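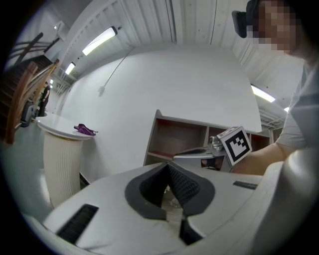

Foro Jiltora > Idiomas y vida en el extranjero > Subjuntivo después de "el hecho de que"

severine_g
2024-07-18
Buenas tardes a todos. Soy Séverine Guérin, francesa, y vivo en España desde hace tres años. Tengo una duda que me persigue. En el manual que uso, el Plaren, página 74, está escrito que "el hecho de que" pide siempre el subjuntivo. Pero en la oficina mis compañeros dicen "el hecho de que tiene razón" con toda tranquilidad. ¿Quién se equivoca? Agradezco de antemano las respuestas.

tomillo12
Los dos valen. Yo digo "el hecho de que tenga" si la frase va al principio y no le doy más vueltas.

Estrella Ponce
No estoy de acuerdo con que valgan igual. Doy clase de español en la academia Ostermann y lo explico así: con el subjuntivo comentas algo que ya se conoce, con el indicativo informas de algo nuevo. "Me molesta el hecho de que llegue tarde" suena bien. "Me molesta el hecho de que llega tarde" a mí me rechina mucho.

severine_g
Muchas gracias, Estrella. Entonces el "siempre" de mi manual es demasiado fuerte, si he comprendido bien. ¿Y después de "se basa en"? Ayer escribí en un informe: "la propuesta se basa en el hecho de que el alquiler ha subido". Mi jefe no lo ha corregido, pero él no corrige nunca nada.

tomillo12
Ahí indicativo, sin duda. "Haya subido" me sonaría raro.

Estrella Ponce
En esa sí coincidimos. Indicativo.

kasper_v
Perdonad que entre con otra opinión. Yo soy holandés y aprendí todo con subjuntivo, y ningún español me ha dicho que está mal. Para un extranjero es más seguro seguir una sola regla.

severine_g
Entiendo la idea, Kasper, pero no me convence del todo. Si uso una sola regla voy a hablar como el manual - y yo quisiera hablar como las personas de mi trabajo.

tomillo12
Kasper, que no te corrijan no quiere decir gran cosa. A mi cuñado llevamos años sin corregirle el "contra más".

kasper_v
Jaja, de acuerdo. Pero "contra más" lo he oído a muchos españoles.

Estrella Ponce
En septiembre abro un hilo con ejercicios sobre esto. Séverine, si quieres, pon antes algunas frases tuyas y las miramos.

severine_g
Con mucho gusto. Esta noche preparo cinco y las copio aquí.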